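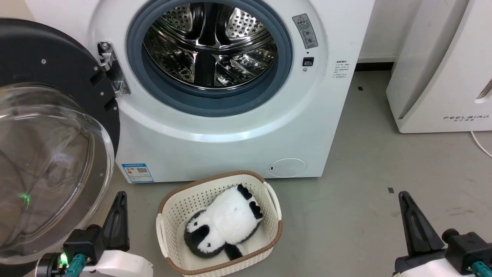

Eco mode and other promises

My water company wrote to me in January to say I could save money by washing at 30 degrees and only running full loads. The letter was four pages long, in colour, and came in the same week as the notice putting my bill up to £575 for the year. I put the two side by side on the kitchen table and had a bit of a think.

I'm not against saving water. I grew up in a house where the bath was shared and you didn't want to go last. What I don't trust is the arithmetic. The letter said a "typical household" could save 18 litres a day through small changes. Typical of what? There was a little star next to the number, and the note at the bottom sent me to a web page, and the web page sent me to a calculator run by an outfit called Zonia, which wanted my email address before it would tell me anything.

I gave it one I keep for this sort of thing. It asked how many people live here, whether we have a garden, and how long I shower for. I said four minutes, then went back and said nine to see what would happen. The saving it offered me was exactly the same. I've had two emails since about a shower head.

Then there are the pods. I bought a box of Travia ones because the supermarket had run out of powder, and they work out at nearly twice the price per wash. The box says "planet kind" in green letters. Kind how? It's a plastic tub with a plastic lid. A friend swears by Doucet sheets, the ones that look like a bit of felt, and gave me a few to try. My tea towels came out smelling of pears and still had curry on them.

What bothers me is where all the advice points. The Arkeck reservoir scheme up the valley has been "in planning" for as long as I've lived here, and there's a burst main on our road that I reported one Sunday and was given the reference number 1509. It ran down the gutter for three weeks. I'd love to see that put through the calculator.

I do wash at 30 now, for what it's worth. Sheets still go in at 60 and I won't be argued out of it. I've asked for a meter reading too, as the one on the last bill was an estimate. They say someone will come between eight and one.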